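Drustus 68 Open Parts Bin

Shallow stacking bin for small components, kitting and bench assembly
Item no. 1212
Sold in packs of 2

The Drustus 68 is a low, open bin for parts that are picked by hand. The walls are low enough to reach over while seated, and the floor is flat, so small items can be slid to one side and lifted out. It is molded in one piece, with no seams or inserts to collect dirt.

Most customers use it for kitting: one bin per part type, set out in the order of assembly. It also works well for incoming inspection, returns sorting and short storage between two stations. For long storage we recommend the lidded Pisau series, which keeps dust out.

Colors
Yellow, gray and blue. Yellow is kept in stock all year. Gray and blue are molded to order and normally ship within 11 working days. Colors can be mixed on one order but not within a pack.
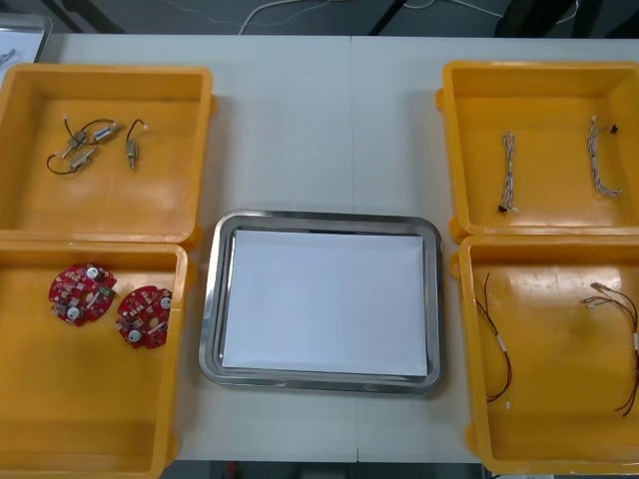
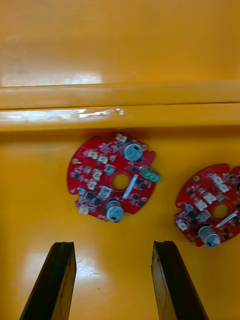
Small electrical components in yellow bins

Stacking and storage
Empty bins nest inside each other. Loaded bins can be stacked when the contents stay below the rim. If parts stand higher than that, use the Lonley spacer frame, sold separately. The spacer also fits older bins from the same series.

Labels
Paper labels come off with warm water and a plastic scraper. Do not use a metal blade – it will mark the surface and the next label will not lie flat. A clip-on card holder is available for bins that change contents often.

Cleaning
Wash by hand with mild detergent and let dry upside down. Avoid acetone and other strong solvents. Light scratches on the floor of the bin do not affect use.

Static-sensitive parts
The standard 68 is not a conductive bin. Boards and components that need static protection should stay in their shielding bags, or be stored in the black Tô version.

Ordering
Orders received before 2 p.m. ship the same day if the color is in stock. Unused packs can be returned in their original wrapping. The warehouse is closed for inventory in the first half of July, so please plan larger orders ahead.

For volume pricing or a sample bin, contact Ladan Tehrani in customer sales.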